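Wrapper slip (gripper fault)

Wrapper slip is the name I use – and so does most of the Halum user wiki by now – for a grip fault in two-finger grippers that pick up light packaging. The fingers close, the controller reports a good hold, and the film slides out anyway.

Cause

A crumpled wrapper is mostly air and folds. On the Halum, the fingers stop closing once they feel 40 units of resistance, and a stiff crease can push back that hard all by itself! So the tool believes it has the whole thing when it only has a fold. Hadi Obeidat wrote it up in June as fault 719, after a run of 300 picks on household trash, and I still think his notes are the best place to start. Cookie wrappers, foil and snack bags are the usual troublemakers (cartons behave much better).

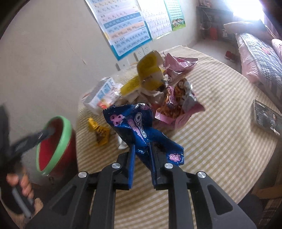
Safety

A dropped wrapper is no big deal. The trouble is what people do next, and I've done it myself: you reach in to grab the thing while the tool is still live. The fault makes the fingers close a second time, with no warning tone, and they'll happily close on a fingertip. Cut the power first, please.

Fixes

Firmware 440 added a second squeeze check before the lift. Yammine sells softer finger pads that help too, though mine wore smooth pretty fast. The older Sinine controller can't take the update.

See also: Firnport connector faults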